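The obituary should tell us about the work

When my neighbour died in February, her family paid for 40 words in the Farport paper. I understand why. Each extra line costs money, and in that week a family has many other bills. But I read those words several times and I could not find her in them. They gave her age, her parish, the names of her children and the hour of the funeral. She had worked for most of her life in the kitchen of the hospital in Drarkville, and this was not there.

I came to this country as an adult, and I learned much of my English from the death notices. The sentences are short and they use the same verbs again and again: was born, married, moved, retired, is survived by. For a learner they are very good. After some years I began to notice what the verbs leave out. A doctor's notice has his clinic and his hospital. A cleaner's notice has her grandchildren. Both people had grandchildren, and both had work.
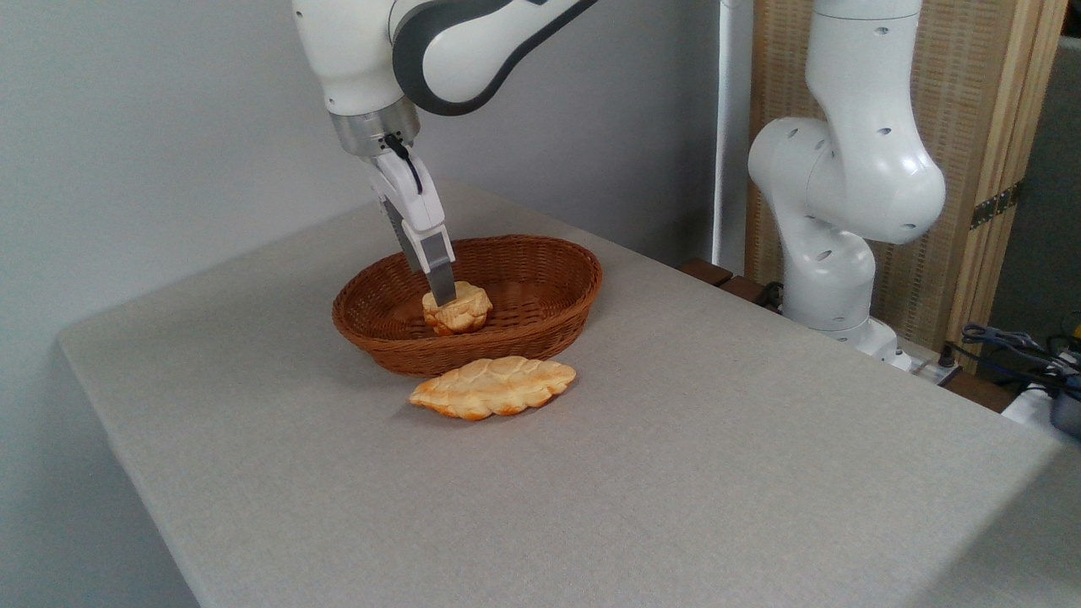 My opinion is that a local newspaper should print the first 50 words of every death notice without charge, on the condition that one sentence says what the person did all day. It can be paid work or work at home. I would accept very small things. Someone in every town puts the bread in the basket, a small round roll with a cracked crust, and another person eats it and does not think who did this. If she did it for thirty years, I would like to read it once.

Úna Mulligan, who edited our parish bulletin until last year, does not agree with me. She says that many people did not love their jobs, and that the family has the right to forget them. I have thought about this for a long time. It is a fair point, and it is true of my own father, who hated the brickworks. Still, he went there every morning, and the men who came to his funeral came from there. Without the brickworks I cannot explain to my sons who these men were.

There is also the question of later readers. My friend Danang Osman looks for his wife's family in old newspapers at the library. He told me that one line about a job helps him more than a whole verse of poetry, and he has read more than 1000 notices by now.

I have sent this proposal to the paper and I am waiting for the answer.

Rostyslav Antoniuk
2019-03-13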